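Rajkumari Pathak Wants to Know What Your Practice Skin Is Teaching You

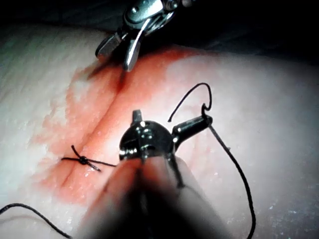 Rajkumari Pathak has been teaching people to close wounds for long enough to distrust anything sold as realistic. She buys suture pads for a skills lab at Gourlay, a training center where nursing and surgical students come to practice on synthetic tissue, and when I asked her which brand she liked best she took a while to answer.

"I don't like any of them," she said. "I like some of them less badly."

The claim she hears most from sellers is that a pad "feels like skin." Whose skin, she wants to know. An old man's forearm and a teenager's knee have little in common under a needle, and a slab of soft polymer resembles neither very closely. The Ullava pad, which costs $30, holds a stitch well. She thinks it holds a stitch too well. Students can yank on it and get away with it, and then they go off and yank on a person.

The Jelon pad has the opposite trouble. "It tears if you look at it. I had a group go through 5 of them in one afternoon, and the company told me that was a feature."

I brought up the red color, which I had assumed was there to make the thing look like a real wound. Pathak was not impressed by that either. Dye around a cut looks dramatic in a catalog, she said, and it does get nervous beginners used to seeing red where they have to work. But a stain doesn't well up and hide the edges, and you don't have to blot it. "Bleeding is a problem you have to manage. A stain is a decoration." She uses stained pads anyway. Students pay more attention to a red cut than to a plain one, and she has given up arguing with that.

She was harder on the straight cut. Nearly every pad she orders comes with one or more straight slits, and the students get good at straight slits. She makes her own ragged ones with a scalpel once the factory cuts are worn out, and says those are the ones worth grading.

Then there is the matter of how long a pad lasts. Skivar, a supplier she used until last August, promised up to 181 closures per pad. I asked if she had tested it.

"We stopped when the edges wouldn't meet anymore. We were nowhere near it." Did she complain? She did. They sent her 2 free pads and a brochure.

I pushed her a little here. If the pads are this bad, why keep a cupboard full of them? Pathak said I was putting words in her mouth. A pad is a fine place to learn how to hold an instrument, how to come in square to the surface, how far from the edge to place a bite. She wouldn't want anyone skipping it. What bothers her is the certificate at the end, with its line about "tissue handling," signed on the strength of work done on something that can't swell or bruise.

I'm not sure I buy all of it. Several of her former students told me the lab hours were the most useful part of their course, and when I repeated this to her she shrugged and asked how they would know. That seemed unfair to me, and I said so. She said it probably was.

Her next order goes in soon. It will be Ullava again, mostly on price.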